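The grip that slipped

A slow fault in a hand-held gripper cost one Katwood workshop a month of recordings. The cause was a layer of padding.

The first sign was a number that did not match. In March, staff at Fekia were checking recordings made with their hand-held grippers, the tools an operator carries through a task so that a robot arm can later be trained to repeat it. The software logs the gap between the fingers at every instant. When a finger closes on a block of known width, the logged gap should equal the width of the block. On one tool it read low, and the error grew from week to week.

Marisol Sorensen, who maintains the tools, first suspected the encoder. She swapped it and the error stayed. She then recalibrated the zero point, which hid the fault for 61 recordings before it came back.

"Recalibrating was a mistake," she says. "It moved the offset and left the cause in place, so we had two sets of data with different errors in them."

The fault lay in the pads. Each finger carries a thin layer on its inner face to improve grip. On the suspect tool the adhesive had begun to creep under side load, and the pad on one finger had shifted towards the tip. At light force the fingers met where they should. At working force the pad sheared, the held object rotated slightly, and the fingers closed further than the object's true width allowed.

None of this stopped the tool from working. Operators picked things up and put them down as normal, and no alarm was set for a slow drift. The arm trained on the data was less forgiving. On the test bench at Woldegiorgis, where the policies are run, it dropped 9 parts in a batch of 300, all of them during the lift.

Sorensen's team went back through 2,252 recordings and withdrew every one made with the tool after the drift began. Pads are now bonded with a stiffer adhesive and replaced on a fixed schedule. Each session starts with a closure on a gauge block at two forces, and a difference between the readings takes the tool out of use.

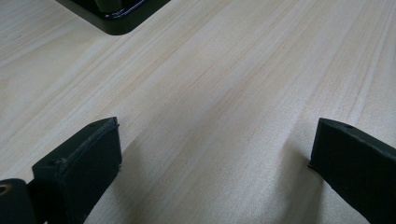 The fingers of a hand-held gripper, open over a bench top. A thin layer runs along the inner edge of each.

The check takes less than a minute. Bedeck, which supplies the finger bodies, has since added a shallow step to the moulding to hold the pad against side load. Sorensen has asked for the same step at the tip end, where the shear is greatest, and is waiting for the first parts.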